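About Us

Hi, and thanks for clicking on the page that most people skip. I run a small soccer scouting and player-placement outfit called Plurberg, and I'm writing this myself, so you'll have to put up with how I talk.

We help lower-division and semi-pro players find clubs, and we help small clubs find players they can afford. Loans, free transfers, trial weeks, short contracts until the end of a season, the odd sale with a sell-on clause attached. You won't see our name scrolling across the bottom of a sports channel on deadline night. Most of the moves we work on get one line in a local paper, and sometimes they spell the kid's name wrong.

How it started

I was a left back. Not a very good one, though I could cross a ball if you gave me time, and at my level people usually did. I played for Brurberg for six seasons and then for Kukham for one and a half, and the half is really why this business exists.

Kukham wanted to send me out on loan in the winter. I found out when the kit man asked me if I wanted my boots boxed up or in a bag. The club I was going to had already been told I was a center back (I'm five foot eight). There was a paper to sign, two pages, and I signed it leaning on the hood of a car. It turned my contract from a running one into one that ended when the loan did. I hadn't read that part. I was 30, my knees were going, and I was out of a job by May.

I wasn't even angry at the club, or not for long. They had one person in the office, and that person was also selling the season tickets. But I spent that summer calling around for myself, and then for two old teammates who'd heard I was calling around, and then for a goalkeeper somebody's cousin knew. I got three of us placed. The goalkeeper is still at the same club, by the way, and he still sends me a message whenever he saves a penalty. There have been a lot of messages!

What we do for players

If you sign up with us, the first thing that happens is a long phone call. I want to know where you've played and what you got paid, sure, but I also want to know if you can drive, whether you've got a job you need to keep, who lives with you, and how far away from home you're willing to be in the middle of January when it's dark at four thirty and you've been dropped. Plenty of moves fall apart over a commute. I once had a winger turn around in a club's parking lot, having added up the gas on the way over, and he was right to do it.

After that we watch you. In person if we possibly can, and at least twice, once at home and once away. Highlight reels are fine, send one, I'll watch it with my coffee. But a reel shows your nine best touches and I'd like to see what you do when the ball is on the other side of the field and your team's two down.

Then we write you up. Our player report is four pages and you get to read every word of it before any club does. If we think you're slow on the turn, it'll say so, and you'll hear it from me first. Some players hate this. A couple have left over it, and I get that, but clubs answer our calls because the reports are straight, and that only works if we keep them straight.

Once there's an offer we go through the paper with you line by line:

What you're paid, and on what date
What happens if you're injured in a game, and what happens if you're injured in training
Whether the club can extend without asking you
Whether you can leave if they go down
Who holds your registration while you're on loan, and what you come back to
Any percentage of a future fee, who gets it and who it's been promised to already

That last one gets messy faster than you'd believe. We had a forward whose future fee had been split so many ways that there was an old youth club, a former club and a local sponsor all holding a piece of paper, and the pieces added up to more than a hundred percent. It took us most of a summer to sort out. He scored on his debut and then not again until spring, but he was happy, and he had a contract he could understand. 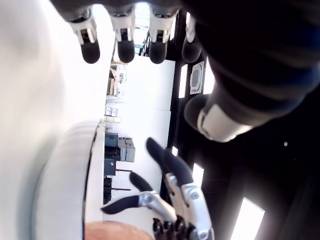

What we do for clubs

Clubs come to us with a hole in the squad and usually not much money to fill it. "We need a six who can play on Saturdays but can't train on the second night of the week" is a pretty normal email around here. I love those emails. There's almost always somebody.

We keep a list of available players that we update by hand, and at the time I'm writing there are 324 names on it. Each of them has been spoken to in the last few months, so you're not going to chase somebody for a week and find out he's been coaching under-nines and hasn't run since last year. When you tell us what you're after, we send you between two and five names. We don't send twenty. If I can't get it down to five, I haven't asked you enough questions.

We'll also tell you when you shouldn't sign anyone. I've had a club president on the line, absolutely set on a striker, and the problem was that his midfield couldn't get the ball to the two strikers he already had. I told him so. He hung up on me — and then he called back a week later and took a midfielder on loan instead.

If you're a club with players you want to move out, we do that too, with one rule. The player has to know. We won't shop anybody around behind their back, and if you ask us to, I'll tell you the story about my boots again, and it gets longer every time.

Who we are

There are four of us. I do the phone calls, the contracts and far too much of the driving. We've got one full-time scout who covers the north, one part-timer who covers everything you can reach by train, and an office manager who used to referee and who will absolutely tell you that you were offside in a game you played years ago.

Our office is over a bakery, up the side stairs, the door with the old Brurberg pennant taped to it. Come hungry. The cheese rolls are gone by ten, and if you're bringing us bad news about a transfer, it helps a lot to be carrying a couple.

We work with a small law practice, Domański, for anything that goes past what I'm comfortable signing off on, especially moves across a border. They've been with us from early on. They're careful and they're patient with me, and they charge the player nothing for the first reading of a contract, which we cover ourselves.

Some numbers, for those of you who like them

We've completed 423 moves since we opened. Of those, 78 were permanent transfers with a fee involved, and the rest were loans, frees and short deals. I'm proudest of the renewals, the ones where we placed a player somewhere for six months and the club kept him, but I never kept proper track of those in the early days and I'm not going to make up a figure for you now.

How we get paid

People are shy about asking this, so I'll just put it down. The club pays us, a flat fee for a loan or a free and a percentage for a sale, and the player sees the amount in writing. We don't take a cut of wages or of goal bonuses, and we don't charge anyone to be on the list. If somebody gets in touch saying they're from Plurberg and wants money for a trial, it isn't us. Please call the office and let us know, it's happened twice and both times a young player nearly paid.

We never represent both sides in the same sale. If a club we work for wants a player we work for, the player keeps us and we help the club find another adviser for that one deal. It's cost us some business. It also means I can sit in a room with a kid and his parents and not have to pick my words.

What we're not so good at

Goalkeeping coaches. People ask us for them all the time and I've managed to place exactly one. Also anything involving a work visa on short notice, since I've learned the hard way what "short notice" means to a consulate. And the top division — we just don't have the contacts, and if you're good enough to be going there you've probably outgrown us. Two of our players have, and I shook their hands and gave them the names of some people I trust.

We answer email slowly in the last few days of a window. The phone is better then. If it rings out, try again, because I'm likely on the other line with a club secretary hunting for a fax number (yes, there's still one league that takes paperwork by fax, and yes, we kept the machine).

Coming to see us, or asking us to come see you

If you're a player, send me your name, your position, your last two clubs and the date of your next game. That's plenty. A reel if you have one. You don't need a fancy résumé and you definitely don't need to call me sir.

If you're a club, tell me the position, the budget and the honest state of your field. I need to know about the field! I'm not sending a dribbler to play on a slope.

And if you're a parent, call. I talk to a lot of parents. We don't sign anyone under eighteen, but I'm glad to look over a paper that somebody has put in front of your kid, and there's no charge for that. Bring it by the office or mail us a copy, and please don't sign it on the hood of a car.

Page last updated 2023-02-04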